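Notes from a visit to Grullent, 2020-09-10

We left Billden a little after seven and got to the Grullent site in time for coffee. The site is a former dairy depot on the east side of Acuña, with a loading dock along one wall and very little parking. There were four of us. Telma Insaurralde met us at the side door, gave us badges and safety glasses, and took us straight through to the work floor. The slides came after lunch, and I would recommend that order to anyone who hosts visitors.

I had gone mainly to see how they teach arms by hand and by remote control. At Flastemura we program our two arms the old way, with taught points and a pendant, and every change of part costs us most of a shift. Grullent does contract work for repair shops and returns centers, where the parts change all the time. Their approach is to have a person do the task through the robot many times, record it, and train on the recordings.

## Two ways of showing the task

They use both methods on the same floor and they don't treat one as better than the other.

Guiding by hand means the operator stands next to the arm, switches it to a free mode, and pushes the wrist and gripper through the motion. It takes some strength at first. I tried it on a practice arm with a block and a tray, and my first attempt looked like someone moving a refrigerator. By the fifth I could place the block in the tray without hitting the rim. The weak point is that your own hands and sleeves end up in the view of the cameras, so they mostly use it for short moves, fixtures, and anything where the path matters more than what the arm sees.

Remote control means the operator sits at a station with a small copy of the arm and moves that. The real arm follows. The gripper opens and closes with a trigger under the index finger. There is a slight lag that you stop noticing after a few minutes. What I did keep noticing was the lack of feel. When the gripper touches the table, nothing pushes back on the small arm, and new operators tend to press too hard. Telma said the first week of training is mostly about that.

The operators work in pairs. One drives and the other resets the objects and marks each recording as keep, discard or review. They swap after every 14 recordings. I asked why that number and was told it is how many fit on one page of the log sheet. They still use paper for this, and a clerk enters it in the evening.

## The bench we watched

We spent the longest time at a bench where the mixed-object work is done. The training there covers picking up and moving everyday items, and the objects are whatever the returns centers send plus things people bring in. Tatiana Oravec was driving and talked while she worked, which she said she is not supposed to do but is used to.

The phone is the hardest item they have at the moment. A handset on its own is easy to grip. A handset on a coiled cord pulls, twists and swings, and the cord doesn't end up in the same place twice. Tatiana showed us an approach from the side with the fingers low, then one from above, and said that either was acceptable as long as the operator commits to it. Recordings where the driver hesitates and changes approach halfway go to review, and most are thrown out.

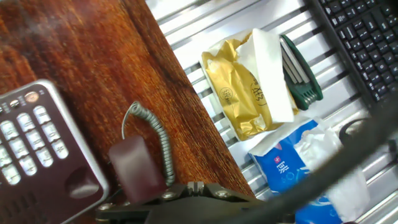
*The phone task from the wrist camera, with the handset and its coiled cord above the gripper.*

The wrist camera is the view I would have paid less attention to before this visit. Tatiana drives with two screens, one showing the whole bench and one showing the wrist view, and she looks at the wrist view for nearly all of the last part of an approach. She can see the gripper's own top plate along the bottom, and she uses it as a sight. It moves with the hand, so it is always in the same place on the screen.

A cable also runs through that view, large and blurred. I asked if it bothered her and she said no, she had stopped seeing it. I then asked Telma whether it bothers the training, and her answer was that it matters less than whether it stays put. If the cable is routed one way for half the recordings and another way for the rest, the model has to cope with two different views. They now check the routing at the start of each session against a printed sheet taped to the station.

They leave other things near the phone on purpose. There was a keyboard, a gold foil package, a folding hex key set and a crumpled white plastic bag, and the work surface changes from varnished wood to metal slats right next to the phone. Telma's view is that a model trained on a bare table does well on a bare table and poorly everywhere else. She wants shiny wrapping and thin plastic because those are what the returns centers have. The slats are there for the same reason, and she added that small parts dropped on them are a nuisance to everyone.

One of our group asked whether the clutter makes it harder to tell when a recording is good. Tatiana said it does for the reviewer, who works from the video, but not for her. She knows when she has made a bad one before she lets go of the trigger.

## Numbers and upkeep

The phone set stood at 1,280 kept recordings when we were there. The whole mixed-object set for that bench was at 2,022, so the phone takes up more than half of it. Telma was open about why. They underestimated the cord, went back for more recordings in January, and then did it again in the spring.

Some practical points I wrote down:

- Sessions run 3 hours with a break in the middle. They tried longer ones and the discard pile grew.
- Every session starts with five throwaway runs that are not saved.
- Finger pads are swapped when they look shiny. A worn pad slips on smooth plastic, and the driver starts squeezing to make up for it.
- The room lights stay on at all times. There are windows on one side and they have not covered them.
- Objects are put back by hand without a template. They want variation in where things sit, but the resetter is told not to get creative.
- Discarded recordings are kept on a separate drive for a while in case someone wants to look at failures.

The last point led to a long discussion. Our side wanted to know if failures are ever used in training. At the moment they are not. Grullent does record recoveries, where the driver misses a grip, backs off and tries again cleanly, and those are marked with an R on the sheet and kept. Tatiana thinks there should be more of them. Telma agrees but says it is difficult to ask people to make mistakes that look natural.

## What we tried ourselves

After lunch each of us had twenty minutes at a spare remote station with a simpler job, moving plastic cups from one mat to another. The youngest of us was best at it by a wide margin. I knocked over most of mine. The common mistake was moving the hand and rotating it at the same time. The advice is to get the rotation right while you are still high, then come down straight.

I also tried closing the gripper without looking at the wrist view, using only the bench screen. I missed by a finger's width each time and could not tell until I lifted. With the wrist view on, I got the next three.

## For our own floor

I don't think we could copy the whole setup, and we would not need to. Our parts are fewer and they arrive in trays. But the changeovers on the small bracket line look like a fair candidate for hand guiding, and it could be done with an arm we already own if the vendor will unlock the free mode. I have asked for a quote.

Remote control would need a station, a second person and somewhere to put both. The station price Telma gave us was lower than I expected. The labor was higher - two people per bench, with the resetter just as necessary as the driver. Anyone who budgets for only the driver will end up with a driver who gets up from the chair after every run.

Questions I still have open:

- How much of a recording set survives a change of gripper. Grullent has not had to change theirs yet, so they could not say.
- Whether the wrist camera mount can take the coolant mist on our side. Theirs never sees any.
- Who owns the recordings when the work is done for a customer. Telma is sending the wording they use.

We left at four and hit road work outside Acuña, so the drive back was slow. Tatiana has offered to come and look at the bracket line if we send her a floor plan and some sample parts. I have packed a box of brackets, including a few bent ones, and it goes out with the next pickup.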